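Restgate Bench Kit: Data Card

Version 6 of the recordings, updated in March. Maintainer: Kumiko Noguchi. Hardware notes by Bleddyn Rees.

What this is

Recordings made with the Restgate Bench Kit, a tabletop package sold by Brendotwood for small-parts handling. The kit includes an arm mount, a parallel gripper, a wrist sensor, cabling and the control software. We bought one unit for review and are releasing the recordings along with our notes. Brendotwood did not pay for the work and has not edited this card.

Contents

The release has 1,633 episodes across 9 tasks. Most tasks involve picking up small parts, moving them to a container or a disc, and letting go. Each episode folder holds wrist video, joint positions, gripper opening and a short text label. Episodes that failed are kept and marked "fail" in the index. Some 360 episodes have a second label written by Teodoro Enriquez, who did not see the first one.

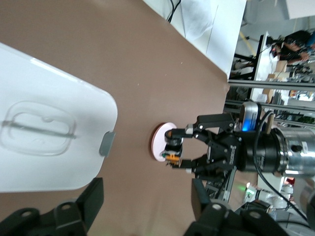

Gripper and fingertips are where buyers will want to look first. The kit ships with two sets of padded tips, and every episode here uses the standard set. Small items on a disc are the harder case: with the short black cylinder up near one fingertip and the orange piece by the other, there is little spare room between the fingers, and a small error in approach can push a part over the rim. We rate the gripper good for single parts and fair for clusters. The linkage screws are exposed, so they are easy to reach with a driver, but check them before a long run.

Setup

Unpacking and mounting took two people one morning. The printed guide skips the cable routing — leave slack at the wrist before tightening anything, or the last joint will pull. Calibration runs from the Usman menu and should be repeated after any change of fingertips.

Known problems

Shiny white plastic can wash out in the wrist video. Exposure was left on automatic in the first two tasks and fixed by hand after that. Labels in the "sort" task use "disc" and "plate" for the same object. Rin Imai is merging these for the next version.

People other than the operator may be visible in the background. Do not use the recordings to identify anyone.

Use

Free for research and teaching. For commercial use, write to Morven Laing at Barneck. Please give the version number when you report results or send in a label correction.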